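Soft things, wet things: news from the Kirna grasping project

June 2022

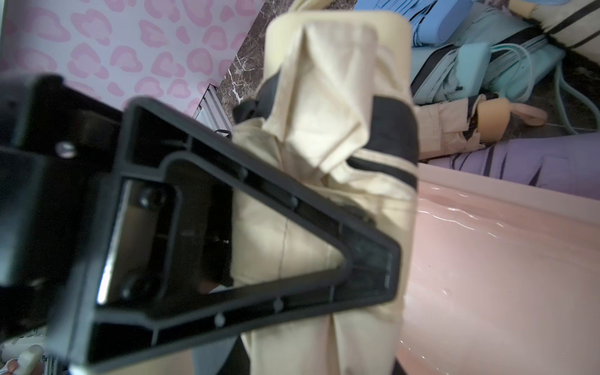
When we started on Kirna in January, the plan was to get a robot to pick up cloth without making a mess of it. Boxes and bottles are mostly fine these days. Cloth is another matter! It sags, it folds over on itself, it hides its own edges, and a grip that looks perfect from the side can be holding nothing but a loose crease.

So Liis Jankauskaitė and Ivars Tamošiūnaitė have been trying something different. Most of our earlier work used one camera up high, looking down on the whole table. Their method (which we have started calling Lill, after a long argument over lunch) lets the wrist camera take over for the last stretch of the reach. From up close the robot can tell a fold from a seam, and it can see how the fabric bunches up against the finger as it closes. If the bunching looks wrong it opens again, shifts a little and has another go.

The first proper results are in and we are really pleased with them. Over 567 grasps on fabric-covered objects, the old overhead method lost its hold 215 times. Lill, given the same objects in the same starting positions, lost its hold 29 times. Ivars ran the whole set again from scratch before he would let anyone put that in a newsletter, and the second run came out close enough that he has stopped frowning at it.

The part I find most exciting is how little training it needed. Liis recorded 19 demonstrations by hand, moving the arm through each grasp herself, and that was the lot. She chose them carefully, mind you. Several are near misses where she lets the cloth start to slip and then recovers, and when we took those out the results got clearly worse.

We have also been making the table harder. A tidy bench with one object on it tells you very little, so the trials now have patterned surfaces, foam, bits of tubing, odd toys and a pink tub with shallow water in it. Reflections off water are a real pest for a camera and they still account for a good share of the failures. Tarmo Mägi has an idea about comparing views taken a moment apart, so that ripples get ignored and the rim of the tub doesn't. It is early days but the first plots look good.

Next up is a set of trials at Prenville, where Aušra Bite has a second arm with the same fingers and rather worse lighting. If the method holds up there we will write it up properly over the summer. Ieva Ramanauskas is getting the recordings into shape for sharing, and would love to hear from any group that works with towels, bedding or clothes and has a favourite awkward item to suggest.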